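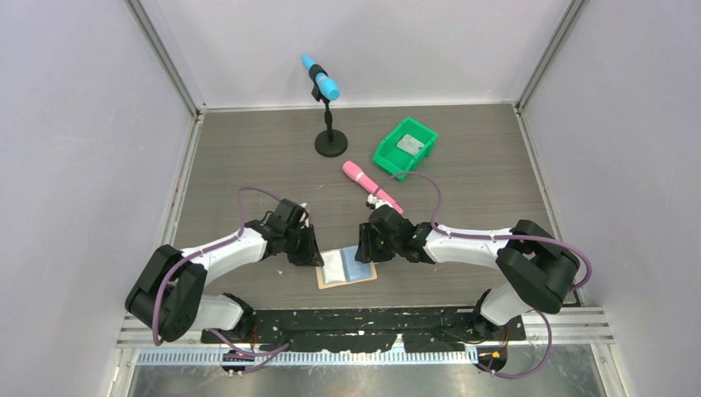 Home Journal Issues Authors Search
January – Roald Granström

3.2 Small-item storage on shared desks

The survey covered 52 desks in the Grerkirville and Zakora offices. Each desk was visited once, in the late afternoon, and every loose item with a longest side under 30 cm was entered in the inventory. The final list held 3291 entries. Items were sorted by the way they are put away: upright in a holder, loose in an open bin, or enclosed in a cover or case. Items with no fixed place were coded as "surface."

Enclosed storage was the hardest class to code. Following Magnusson, we treated a case as closed only when its fastener was engaged, and everything else was entered as open. Card holders gave the most disagreement between coders. The type with a cream cover, a short snap strap and clear sleeve pages can lie flat on the desk with the cover open while several sleeves curl up over the rest, and the coders differed on whether such pages should be entered as part of the holder or as separate sheets. We settled on the former. Sleeve condition was not scored. 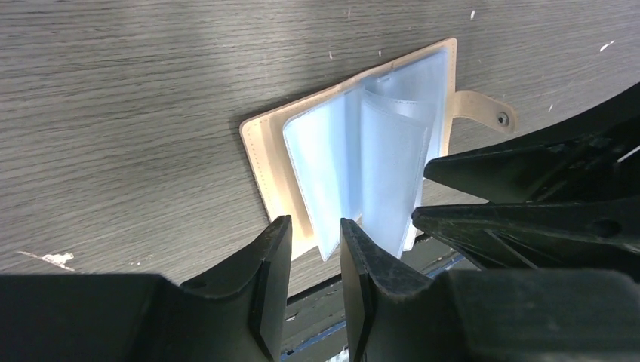
Open bins were simpler. A bin was entered with its contents, and an item lying beside it was coded as surface even when it would have fit inside. The same rule was applied to stands – a second item of the same type lying next to an occupied stand counts as surface. This rule accounts for 518 entries, most of them from the Felteo floor in Zakora, where desks change users daily.

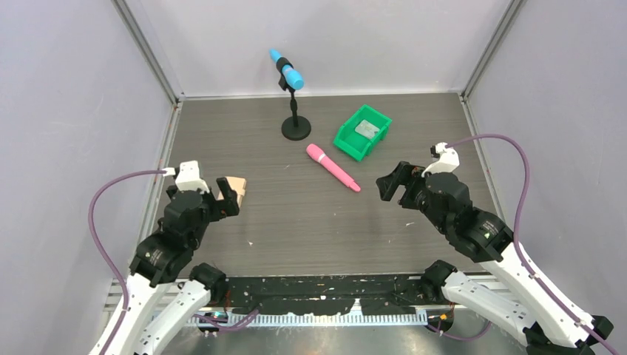
Figure 3. Holder, bin and surface items: blue toy microphone in a desktop stand, pink toy microphone on the tabletop, green open bin with one small item inside.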